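Kakero 758 Washer-Dryer
Set-Up and Use Guide

Section 4: Washing and drying bedding

Read this section before you wash a duvet, comforter, mattress pad or pillow in the Kakero 758. It applies to the front-loading model with the combined dryer. If your machine was installed with the Holloway stacking kit, read the notes on vibration at the end of the section as well.

CAUTION: Do not wash or dry items that have been in contact with gasoline, solvents, cooking oil or wax. Do not put foam or rubber-backed items through a drying cycle.

CAUTION: Keep children and pets away from the open door. Check the drum before every load.

4.1 Check the care label

1. Find the label. On most duvets it is sewn into a side seam near one corner.
2. Check that machine washing is allowed, and note the highest temperature given.
3. Look for the tumble dry symbol. One dot means low heat and two dots mean normal heat. If the symbol is crossed out, use a wash-only cycle and turn the dryer off with the DRY key.
4. If the label is missing or can't be read, wash cold on the BEDDING cycle with the spin set to LOW, and air dry.

Note: Silk and wool fillings should not be washed in this machine, even on the DELICATE cycle.

4.2 Check the size

Weight is a poor guide for bedding. A light duvet can still be too big for the drum.

1. Fold the duvet in half lengthwise and roll it up without squeezing.
2. Place it in the dry, empty drum.
3. Put your flat hand between the top of the duvet and the top of the drum. If your hand fits without pushing, the load will wash and rinse properly. It can also be dried in the same cycle.
4. If you have to press the duvet down to get your hand in, it may be washed but should not be dried in the machine.
5. If the door does not close without force, take the duvet to a laundry with a larger machine.

A twin or full duvet of medium weight will usually pass step 3. King sizes usually do not.

4.3 Prepare the bed linen

1. Strip the bed completely. Clear away clothing, throws and towels that have been left on top.
2. Take off the duvet cover and wash it separately from the duvet. Fasten its buttons, ties or zipper first.
3. Turn printed covers inside out.
4. Shake the linen outdoors or over a bathtub to remove hair and crumbs. Pick off loose threads, and trim any thread that is still attached instead of pulling it.
5. Mend open seams in the duvet itself. Filling that gets out during a wash can block the drain pump filter (see Section 7).
6. Treat stains before loading. Dab, do not rub. Leave the stain remover on for the time given by its maker and rinse the spot with cool water.

4.4 Sort the load

White and light bedding picks up dye and lint more easily than anything else in the house. Most of the calls our service desk gets about "gray sheets" come down to something dark that went in with them.

1. Make one pile for white and light linen, including light fabric with a colored print.
2. Make a second pile for dark linen.
3. Put fleece, fuzzy knits and terry towels in a third pile. They shed lint, and a black one will leave it all over a pale cover.
4. Set aside anything new and strongly colored. Wash it alone the first time.
5. Check inside the duvet cover, especially the corners, for socks and small items. 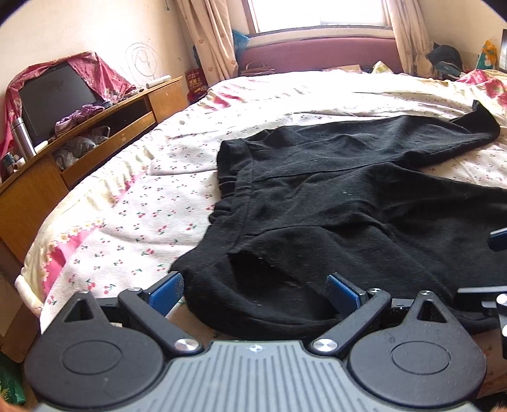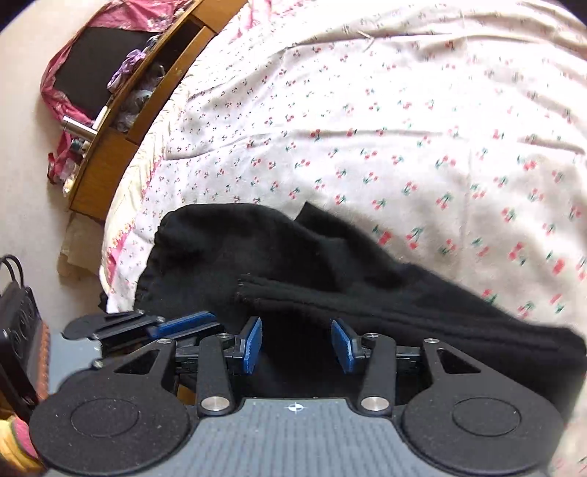

4.5 Load the drum

1. Open the door and wipe the rubber seal with a dry cloth.
2. Load the duvet loosely, one end first, letting it fall into a ring around the drum. Do not leave it rolled.
3. Wash one duvet at a time. Do not add sheets to fill the space.
4. Pillows should be washed in pairs. For a single pillow, add two white towels to balance the drum.
5. Large sheets and covers should go in one by one. A king sheet put in as a ball will come out as a ball, with a dry patch in the middle.
6. Run a finger around the door opening to check that no fabric is caught between the door and the seal. Close the door until it clicks.

4.6 Add detergent

1. Pull the drawer out to the first stop.
2. Pour liquid detergent into the compartment marked II. For a duvet, use half the amount you would use for a full load of cottons.
3. Leave the softener compartment empty for down, feather and microfiber fillings.
4. Do not use chlorine bleach on printed linen unless the label allows it.
5. Push the drawer fully closed.

Note: If suds are still showing at the glass during the last rinse, press RINSE+ once. Too much detergent left in a filling makes it clump as it dries.

4.7 Choose the cycle

1. Turn the dial to BEDDING. The display shows the length of the wash in minutes. With the dryer off and the standard temperature, it shows 142.
2. Press TEMP to change the temperature. Do not go above the figure on the care label.
3. Press SPIN if you need a lower speed. MEDIUM suits most duvets. Use LOW for quilts with hand stitching.
4. Press DRY to add drying. The first press gives low heat, the second gives normal heat, and the third turns the dryer off. With low heat selected the display changes to 344, and this includes the wash.
5. Press START. The door lock light comes on.

The time shown is an estimate. The machine weighs the load in the first few minutes and may add or take away time. It may also stop and start several times before the spin while it spreads the load. You do not need to do anything.

To finish at a set time, press DELAY before START until the hour you want is showing. Do not delay a drying cycle so that it runs while you are out of the house.

4.8 Dry the duvet

1. When the machine signals halfway through drying, press PAUSE and wait for the lock light to go out.
2. Take the duvet out. It may be hot, and so may the metal parts of the drum.
3. Shake it well, break up any lumps by hand, and turn it so that the part that was in the middle is now on the outside.
4. Put it back and press START.
5. At the end of the cycle, feel along the seams and in the corners. If the filling feels cool and heavy there, it is still damp. Select TIMED DRY, low heat, and check again when it ends.
6. Hang the duvet over a rail or two chair backs for a few hours before you put the cover on.

CAUTION: Never stop a drying cycle before the cool-down phase unless you can take everything out and spread it out right away. Tightly packed hot fabric can scorch.

If you are air drying, lay the duvet flat on a rack and turn it morning and evening. Thick fillings can take two days. Do not put it back on the bed or into a storage bag while any part is damp.

4.9 After each bedding load

1. Remove the lint filter (inside the door, lower left), peel off the lint and snap the filter back in.
2. Wipe the seal again. Pull back the fold at the bottom and remove any threads or feathers.
3. Leave the door and drawer slightly open.
4. After a load of fleece or towels, run RINSE ONLY with the drum empty before washing white linen.

4.10 If something goes wrong

Machine stops with the drum full of water: the drain is blocked or the hose is kinked. Check the hose behind the machine, then clean the pump filter as described in Section 7.

Load is dripping at the end: the drum could not be balanced and the spin was skipped. Pause, rearrange the duvet into a ring, and run SPIN ONLY on MEDIUM.

Dark lint on light fabric: let it dry fully, then remove the lint with a roller or a strip of wide tape. Washing it again with the same items will not help.

Dye on light fabric: do not dry it. Wash it again right away, by itself, at the highest temperature the label allows.

Filling in lumps: dry on low heat with two clean tennis balls in the drum, stopping to shake the duvet every half hour.

Strong vibration on the Holloway stacking kit: lower the spin to LOW for all bedding. Check that both side brackets are tight and that the machine underneath stands level on all its feet. If it still moves, stop using the BEDDING cycle and contact the Verulside service desk.

Have the model number and the serial number ready when you call. Both are printed on the plate inside the door.

Continue to Section 5: Wool and hand-wash items.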